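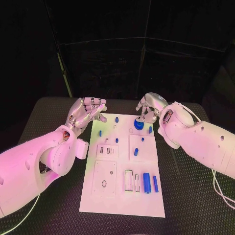 Serniton: Frequently Asked Questions

Last updated 23 March 2020

What kind of game is Serniton?

Serniton is a turn-based strategy game for one or 2 players. You lead a small trading town on the river Lomberg and you try to keep it alive through the winters. There is no real-time fighting, so you can think as long as you want before each turn.

Which computers can run it?

The game runs on Windows and on Mac. It needs 1450 MB of free space on the disk. An older laptop is usually fine, but please set the water quality to Low if the map scrolls slowly. We do not have a version for phones or consoles and we are not working on one at the moment.

Do I need to be online?

Only for the first start, when the game checks your key, and for matches against another person. The whole campaign can be played offline after that.

How long is the campaign?

It has 13 chapters. Most of them take one evening. Chapter nine is longer, and you can save in the middle of it, like in all the others. 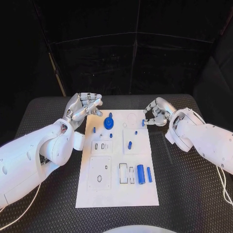
Two hands over a sheet of paper.

Can I move my saved games to another computer?

Yes. Open the Options menu, choose "Export saves" and copy the file to the new computer. Then choose "Import saves" there. Please make sure that both computers have the same version of the game, otherwise the import will be refused. Saves from the demo can also be imported, but the achievements from the demo are not counted.

What is Gateo?

Gateo is the map editor. It is included with the game and you will find it in the same folder. With it you can draw your own rivers, change the colour of the banners and write events for your town. Maps made in Gateo can be shared with everybody who owns Serniton. Players have already shared 391 maps on our forum.

My map does not appear in the game. What should I do?

Check first that the file name has no spaces and no accents. After this, check that the map has at least one harbour, as the game ignores maps without it. If the map is still missing, send it to us by the contact form and write which version you are using.
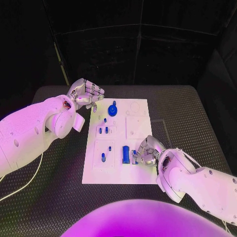
White board on a dark mat, purple light.

Will there be an expansion?

We are preparing one, with the name Seol. It adds the northern coast, a new neighbour and travel by sledge. We hope to release it in April. Owners of the base game will be able to keep their old saves, but the sledges can be used only in a new campaign.

Can I stream the game or put videos of it online?

Of course, and you do not have to ask us. You may also earn money from your videos. Please do not upload the soundtrack alone, as the music belongs to the composer.

Can I change the keyboard controls?

Yes, under Options and then Controls. The number keys are reserved for the buildings and cannot be changed.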